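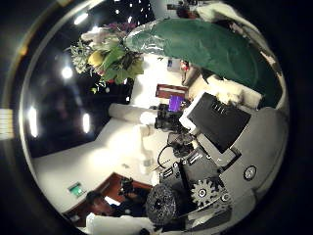

Slide 1. Wrist camera view, bouquet in its clear wrapping.

Speaker notes, Wuvdale automation meetup, May 18, 2018
Talk by Mirta Ibarra, Trulness

Open with the question on the program: can a machine do a florist's bench work yet? Short answer for the room is no. Give it early, then go to the details.

Flowers are a bad case for grasping. Stems bend, leaves hide other leaves, and the wrapping is shiny and clear, so depth readings drop out. Mention the Jemdale trial: 100 attempts at lifting a single stem, 9 stems bruised badly enough to throw away. Pause for questions on force limits.
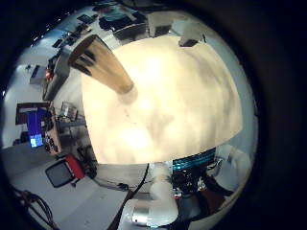
Rigid parts are further along. A cylinder has one long axis, and a planner can work from a fitted model with few points. The brown one on this slide tapers toward a paler, rounded tip, so a grip width set at one place is wrong at another. Pale background helps - the outline separates cleanly, and segmentation is quick. Pascual Cáceres will ask about cycle time. We run three passes per part at Rivadeneira and plan to drop one by October.

Next, plants. Watering is solved if the pot stays put. Removing a dead leaf is open: find the leaf, find where it joins the stem, cut without pulling. Our detector handles the first step well and the second one poorly. Twisted stems are the usual failure.

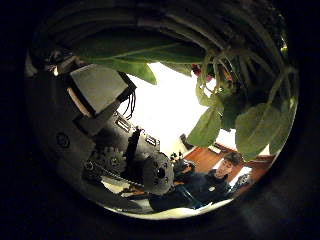 Slide 3. Leaves close to the wrist, small pinkish-red spot among the stems.

Leave this one up during questions. Skip the pricing slide if short on time.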